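Subject: Re: [predard-kitchen] Sourdough starter gone sluggish, and is it my flour?
To: the Predard home baking list
Sent: 9:40 pm

Hello again, everybody, and a special hello to our newest member in Bristgate, whose question I have been turning over in my head ever since I read it this morning before breakfast.

Our newest member wrote:

> I've been a quiet reader of this list since spring and finally have a
> question of my own. My starter was doing beautifully all summer, doubling
> before lunch and smelling like yogurt and apples. In September it slowed
> way down. Now I feed it in the morning and by supper it has barely moved,
> and there's a thin gray liquid on top that smells like nail polish.
> Nothing has changed that I can think of except that I finished my old
> bag of flour and opened one from the Cisneros mill. Is it the flour?
> Should I throw the starter out and begin again? My loaves are coming out
> flat and a bit gummy and my family is being very kind about it, which
> makes it worse.
>
> Also, does anyone weigh everything? I've been using cups.

First of all, please don't throw it out! I have kept the same starter going through two house moves and one very unfortunate week when it got pushed to the back of the refrigerator behind a ham, and I can promise you they are much tougher than they look. A starter that makes gray liquid is a hungry starter. The liquid is called hooch, and you can pour it off or stir it back in, whichever you like. I stir mine in if there's only a little, and my bread comes out a touch more sour, and I like it that way. If you ever see pink or orange streaks or anything fuzzy, that's a different story and it has to go in the trash, jar scrubbings and all. Gray liquid and a nail polish smell just mean supper is late.

Now, about the flour. I use the Cisneros bread flour myself and have for years, so I'd be surprised if it were the trouble. I'd look at your kitchen first. You said summer was wonderful and September was slow, and to me that sounds like the temperature in the room. My own kitchen faces north and the counter by the window gets downright chilly once the nights turn. Last fall I finally put a thermometer next to the jar and it said 67, and I had been going around telling people my kitchen was warm. It wasn't warm, I was just always standing next to the oven. A starter at 67 will still rise, bless it, but it will take its sweet time, and if you're judging it by the clock you learned in July you're going to think it's dying.

But then you'd say, if it's cold, why is it hungry? Shouldn't it be eating slower? And that's a very fair point, and I chewed on it over my coffee. My best guess is that you may be feeding it too little for the amount you're keeping. That happened to me when I got sentimental and stopped discarding. I had this great big jar of old starter and I was giving it a couple of spoonfuls of flour a day, like feeding a horse a cracker. It ate through that in no time and then sat there getting sour and weak. The acid builds up and it slows everything down, and the dough made with it goes slack and spreads all over the place, and the crumb gets gummy just the way you describe.

So what I would do, if it were my jar, is this. Tonight, stir it all up and take out one spoonful, a good heaping one, and put that in a clean jar. Give it four times its weight in flour and the same weight of water as flour. Use water that feels just barely warm on your wrist. Stir it until there aren't any dry bits, scrape down the sides, put a rubber band around the jar at the level of the starter so you can see what it does, and then leave it alone somewhere cozy. I use the top of the refrigerator. My sister-in-law uses the microwave with the door cracked so the little light stays on, and hers gets quite lively in there, though she has to tape a note on the front so that her husband doesn't heat up his soup on top of it.

Do that again when it has risen and is just starting to sag in the middle. Go by the sag and let the clock do what it wants. After 3 days of that I'd expect you to see a real difference. If you can get hold of a little whole rye, swap in a spoonful of it for the same amount of white flour, because starters go absolutely wild for rye. The store in Endedel has it in the bulk bins next to the oats. Keep the rest of the old starter in the refrigerator in the meantime, with a lid on, just as insurance. You'll feel calmer knowing it's in there, and if everything goes well you can make pancakes with it. (I'll send the pancake recipe if anyone wants it. I know I've sent it before but I can't find it in the archive either.)

As for cups and weighing, oh my, yes, please get a scale! I was a cups person for most of my life and I come from a long line of cups people, and my grandmother made perfectly lovely biscuits with a teacup that had no handle. For biscuits I still don't weigh a thing. But with sourdough it made such a difference to me that I'm afraid I've become a bit of a bore about it. The trouble is that a cup of flour depends on how you fill it. If you dip the cup in the bag and give it a shake you get a good deal more flour than if you spoon it in gently, and a new bag that's been packed down on a truck is different from the fluffy bottom of an old one. You mentioned that you had just opened a new bag! So it could be that your dough and your feedings have both shifted a little without your doing anything differently at all. With a scale you put the jar on, press the button so that it goes back to zero, and pour. Fewer things to wash, too, and I will do almost anything to have fewer things to wash.

Mine is a plain little flat one and not at all fancy. Do get one that goes by single grams and doesn't shut itself off too quickly. My first one would go blank right when I went to the sink for water, and I said some things to it.

For the loaf itself, while your starter is getting its strength back, I'd hold off on anything ambitious. Wait until it's doubling nicely twice in a row. Then try our plain list loaf, 500 grams of bread flour, and go a little easy on the water the first time. A slightly stiffer dough will forgive you for a lot, and you can creep the water up again on the next bake once you know how this flour drinks. Let the dough rise until it's puffy and jiggles when you nudge the bowl, with some bubbles showing along the sides, and in a cool kitchen that may very well mean all afternoon. I start mine after the breakfast dishes now and shape it before supper, and then it goes in the refrigerator overnight under a shower cap. (A new one! I keep a stack just for bowls.)

And please, please let it cool before you cut it. I know. I know how it smells. But a gummy middle is very often just a loaf that got sliced while it was still setting up inside. I put mine on the rack and then go out and walk the dog so I can't get at it.

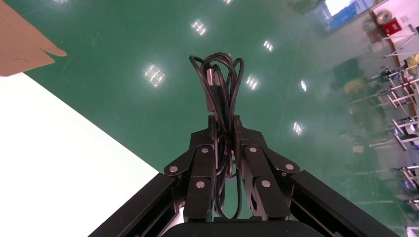
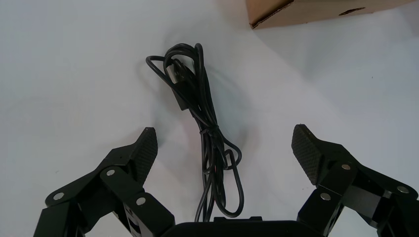 The other thing I meant to bring up is the flour order. Several of us have gone in together on the big sacks from Cisneros the last couple of years, and it's a good bit cheaper per pound if you have somewhere dry to keep it. Whoever would like a share, just reply to the list with how much you want and whether you'd like white, whole wheat, or rye. Folks in Bristgate can pick up on the Endedel side if that's an easier drive, as I'm over there most weeks anyhow and don't mind bringing things along. Please bring your own bucket or bin with a good lid. I'm particular about the lid because I had pantry moths once, and I wouldn't wish that on anyone. I was wiping out the corners of the cupboard for a month. If you have room, put the flour in the freezer for a few days when you first get it home and that takes care of any little hitchhikers.

If you'd like some of my starter in the meantime, our friend in Bristgate, you're very welcome to it. I always have extra on feeding day and it breaks my heart to put it in the compost. It travels just fine in a jelly jar with the lid a little loose. I won't be offended if you'd rather nurse your own along, though. I'd feel the same way about mine.

Do write back and tell us what the rubber band shows, and what the room temperature is if you've got a thermometer handy. And tell your family to keep being kind. Slice the flat ones thin, toast them good and dark, and put soft cheese on them, and they'll think you meant it.

Warmly, from a floury kitchen in Predard

P.S. Whoever asked about the cracked Dutch oven lid, I haven't forgotten you. I've been using a big upturned roasting pan over mine and it works nearly as well. I'll write that up properly once the apples are done.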